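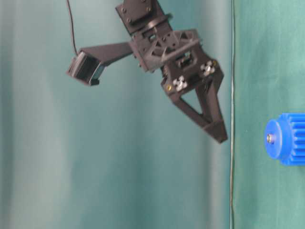
King-fai Cheung wrote back at 9:40 this morning that the Vundel still drops its card halfway through a burst, even with the new firmware on it, and he'd really like to have it sorted before his trip to Utdale in April.

Thanks so much for sticking with us on this one, King-fai! I went through the log you attached (all 1,066 lines of it, with a big mug of tea) and the card error shows up at frame 397 every time you shoot raw plus JPEG. With JPEG alone it never shows up at all, so I'm leaning toward the write buffer and away from the card slot, though I wouldn't swear to it yet.

**Tried so far**

- Formatted the Fevilen card in the camera: same error
- Swapped in a Macaraeg card: error at frame 208
- Reset all the custom settings, lens correction off: no change

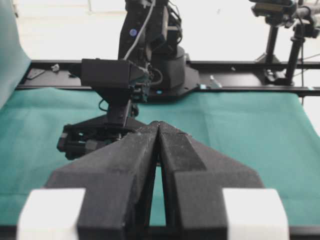 *Gripper fingers, tips together, green surface below*

Could you please set the raw files to compressed, take the battery out for a minute or two, and then run one long burst for me? If it gets past frame 397 we'll know a good deal more, and if it doesn't, just send the new log along and I'll pass it up to the repair bench with my notes.

**Status:** waiting on customer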